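Cómo poner orden en el cajón de los candados (y averiguar qué llave abre cuál)

Guías de casa > Trasteros y cajones > Cerraduras y candados
Tiempo: una tarde corta
Dificultad: baja, salvo que seas de los que guardan todas las llaves «por si acaso»

En toda casa hay un bote de llaves. El mío era de galletas de mantequilla y pesaba 1.377 gramos el día que lo puse en la báscula de cocina, dato que no sirve para nada pero que me dio el empujón moral para empezar. Dentro había llaves de tres pisos en los que ya no vivo, la de un buzón, varias de maletas difuntas y, repartidas entre todo eso, las de los candados que llevaban años cerrados sobre sí mismos en el cajón de al lado.

Un candado cerrado y sin llave es un pisapapeles. Una llave sin candado es menos todavía. La gracia está en volver a juntarlos.

Qué necesitas

Una superficie amplia y despejada, con buena luz
Etiquetas de llavero o, en su defecto, cinta de carrocero
Rotulador permanente de punta fina
Grafito en polvo
Un trapo viejo y un cepillo de dientes jubilado
Anillas partidas pequeñas
Bolsitas con cierre
Paciencia, que no viene en bolsitas

Paso 1. Sácalo todo

Todo quiere decir todo: el cajón, el bote, el bolsillo del abrigo, la caja de herramientas y ese cuenco de la entrada donde las cosas van a morir. Si haces solo el cajón, dentro de dos semanas encontrarás la llave que faltaba y habrás tirado el candado.

Mi vecina, Dulce Robles, propone volcar el bote de golpe, por el efecto dramático. Yo lo hice una vez sobre la encimera y todavía hay una llavecita debajo de la lavadora. Mejor a puñados.

Paso 2. Separa candados de llaves y olvídate de los colores

Candados a un lado, llaves al otro. Después ordena los candados por tamaño del cuerpo y las llaves por longitud. La tentación es emparejar por color, llave dorada con candado dorado, y es una pérdida de tiempo considerable: hay candados de latón con llave plateada y al revés, y el fabricante no te consultó.

Fíjate en lo siguiente:

El ancho de la hoja. Si no entra en la ranura, no hay nada que discutir.
El perfil, es decir, las acanaladuras laterales. Mira la boca del candado de frente y la punta de la llave de frente.
La marca o el número grabado. A veces coinciden en las dos piezas y te ahorras media tarde. A veces están tan gastados que podrían decir cualquier cosa.

Paso 3. Prueba con método

Coge un candado y prueba todas las llaves candidatas antes de pasar al siguiente. Lo contrario (coger una llave e ir de candado en candado, picoteando) parece más rápido y acaba con la misma llave probada cuatro veces en el mismo sitio.

Mete la llave hasta el fondo, gira con dos dedos y para en cuanto notes resistencia. Nada de alicates. Una llave partida dentro del bombín convierte el pisapapeles en pisapapeles definitivo.

Si entra pero no gira, apártala en un montón de «quizás». Puede que sea la buena y que el mecanismo esté seco, así que no la descartes hasta haber pasado por el paso 4.

Paso 4. Limpia y lubrica

Cepilla la boca de la cerradura en seco. Sopla un poco de grafito dentro, mete y saca la llave varias veces, límpiala con el trapo y repite. Haz lo mismo en los agujeros del arco.

El aceite de cocina, no. Lo digo porque Booker Brannigan, mi cuñado, lo defendió durante una comida entera, y su candado del cobertizo huele a fritura y ya no abre. El aceite atrapa polvo y termina haciendo una pasta.

Paso 5. Casa cada llave con su candado

Según aparezca una pareja, deja la llave puesta o al lado mismo, con su anilla. No las amontones «para etiquetarlas luego». Luego no existe. 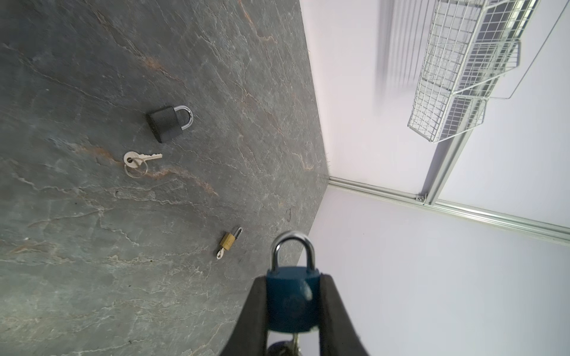
Los candados con cuerpo de color son una bendición en esta fase, porque en la etiqueta basta con poner «azul» y cualquiera de la familia lo entiende. Con los negros y los de latón hay que esmerarse más: apunta el tamaño y el uso, y si tienes dos iguales, haz una marca con rotulador en la base de cada uno y la misma en su llave. Una raya, dos rayas. No hace falta inventar un código secreto; Birdie, mi sobrina, inventó uno con animales y ya no recuerda qué abría el tejón.

Si un candado tenía dos llaves, no las guardes juntas. Una va con el candado y la otra a la bolsita de copias, también etiquetada. Llevar las dos en la misma anilla es tener una sola llave, más gorda.

Paso 6. Decide qué se queda

Aquí suele aparecer el sentimentalismo. Mi criterio:

Candado con llave y que gira bien: se queda.
Candado con llave pero con el arco oxidado o con holgura: vale para una caja de herramientas, no para una bicicleta.
Candado cerrado sin llave: al punto limpio, con los metales.
Llave sin candado: un mes de cuarentena en un sobre con la fecha y, si nadie la reclama, al mismo sitio.

De mi bote salieron 76 llaves. Se quedaron 25, y sospecho que varias están ahí por pena.

Paso 7. Guárdalos abiertos

Cuelga los candados abiertos de una barra o de un gancho, o mételos en una caja baja donde se vean todos de un vistazo. Cerrados y apilados vuelven al punto de partida. Las copias, en otra habitación. Y lo que abra algo importante, fuera de la vista y con una etiqueta discreta: «trastero, puerta de abajo» es información muy útil también para quien no debería tenerla.

Dudas que me han llegado

¿Compensa hacer copia de la llave de un candado barato? Casi nunca. Pregunta precio, pero muchas veces cuesta parecido a comprar otro candado.

¿Y los de combinación? Mismo cajón, otro problema. Escribe la clave en un papel y guárdalo con las copias. Anika Ruiz-Ortega me cuenta que probó a mano las combinaciones de uno de maleta, pasó de 2.000 sin suerte y lo tuvo que dejar porque embarcaba. El suyo era de cuatro ruedas; con tres se acaba antes, aunque tampoco se lo deseo a nadie.

¿Cada cuánto hay que repetirlo? Yo repaso el grafito en junio, cuando saco las bicis, y de paso miro el cuenco de la entrada. La última vez había tres llaves nuevas. Ninguna es mía.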